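Kevari Robotics Forum > Clubs and Student Projects > Tidy-the-table challenge, gripper keeps slipping on soft bins??

pinchpoint_84
Posted 2024-02-02

ok so our club is doing the Doltbridge tidy challenge in June and we're stuck on the soft stuff. We record demos by hand with the gripper, camera on top, then the policy trains on that. Hard things are fine, books fine-ish. The fabric storage box is killing us. Policy goes for it, closes, box folds in on itself, fingers slide off. 185 demos so far and most have the box in them somewhere.

Using the orange ridged pads, markers on both fingers. Same table every time, same junk on it. Books, a pair of sneakers, the watermelon plush, the box.
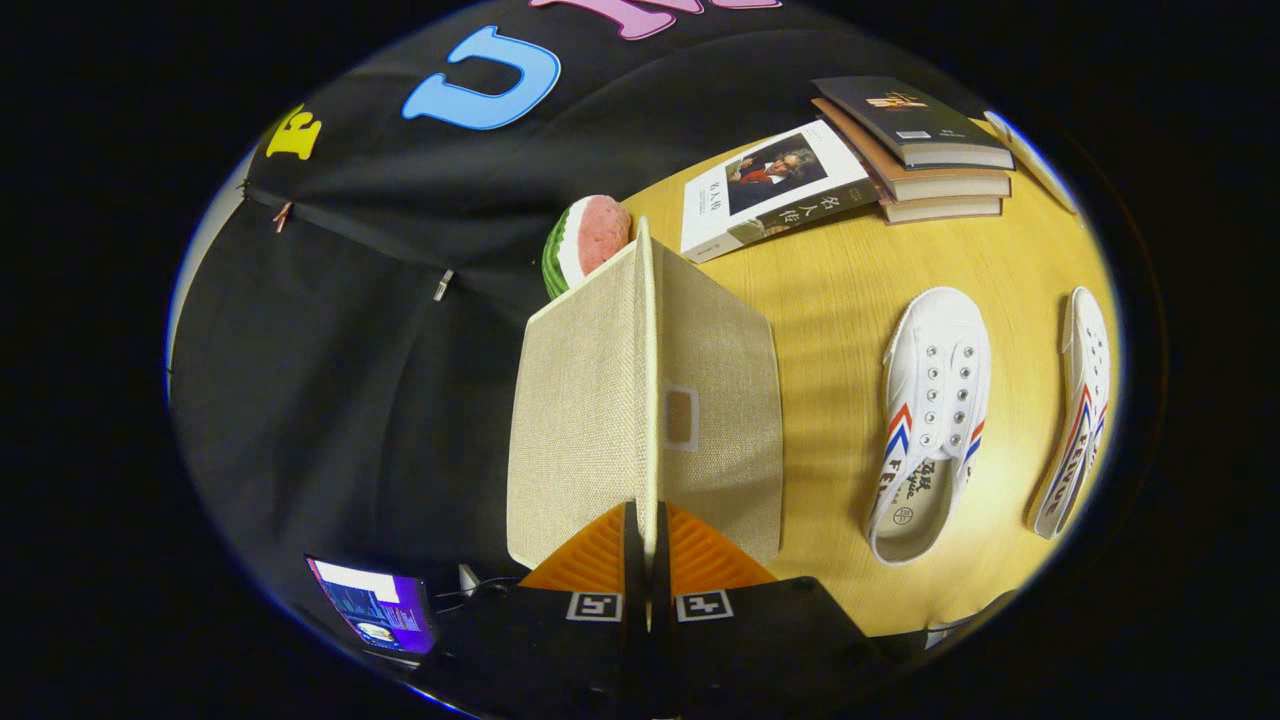
Anyway my question is do we need more demos or different demos. Half the club says keep recording. I say we're just teaching it the same bad grasp over and over. Rules say the bin has to end up on the shelf mat, doesnt say how you hold it.

torque_wench
Different demos. Easy.

We did 4000 last year for Ondden and the thing still couldn't pick up a towel. Way too many from one kid who was fast and always came in from the left. Guess what it learned.

marblejar
> Different demos. Easy.

ehh disagree. 185 is nothing. Split over how many objects? If you've got books and shoes and a plush all in there then the box share is tiny. I'd get more before changing anything, otherwise you wont know what fixed it.

torque_wench
It's a club with a deadline not a thesis. They don't have time to change one thing at a time.

pinchpoint_84
We get the room for 60 minutes after class so yeah, time is the issue. Setup eats a chunk of that, pack up eats more.

Forgot to say, the person recording can lift the box no problem. It's only the policy that drops it.

bech_lab_rat
Where are you grabbing it? I'd stop pinching low down. Go for the top rim, one finger inside one outside. Fabric doesn't fold if you've got it by the edge. We use the Bech pads (smooth ones) and the rim grasp works on pretty much any soft bin. Low grasp you're squeezing two walls with air between them, of course it caves.

Does yours have a handle hole? could go for that too

marblejar
Handle hole is a trap. Needs the right angle every time and if the box is rotated you're cooked. Rim yes.

pinchpoint_84
It does have one on the side, yeah. Small. Tried it twice, kept catching on the trim and gave up.

Low grasp was my idea originally lol, thought the tags would be easier to see that way. Will try rim next session.

torque_wench
Check your tags at the rim grasp before you record a ton of them. One finger goes inside the box = marker might go inside the box too. We lost a whole afternoon of demos to that. Looked great on video, tracking was garbage.

bech_lab_rat
Only if you go in deep. Just hook the edge, keep the housing out. Never lost a tag doing it.

torque_wench
Your bins are probably stiffer. Just saying check first, takes two minutes.

gradschoolghost
Mentor here, different team. Couple of things

- move the stuff around between takes. Same table is ok, same layout every time isnt. Shoes on the other end, stack the books differently, turn the box
- pause a bit after you close, before lifting. People rush it and the policy copies the rush
- keep the failed grabs in a seperate folder, dont delete

And don't put something in the box to weigh it down unless the rules let you. A team got pulled for that.

marblejar
The pause thing is real. +1. Still say record more though

pinchpoint_84
ok plan is 84 new ones, all rim grasp, box turned a different way each time, pause before the lift. Tag check first. Will retrain with and without the old low ones and see.

marblejar if it needs more after that you get to say told you so

marblejar
saving this thread

newbie_servo
sorry dumb question, do the shoes need laces out for the challenge or does it not matter? our rule sheet just says "footwear"

gradschoolghost
Doesn't matter, ask at check-in if you're worried. Laces do snag tho, we took ours out.

Recent threads in Clubs and Student Projects
Doltbridge check-in: what do we bring
Ridged pads vs smooth pads for plush
Ondden practice mats, anyone selling?
Marker detection drops out near the monitor
First year club, no budget, where to start

Contact the moderators | Copyright Kevari Robotics Forum | Back to top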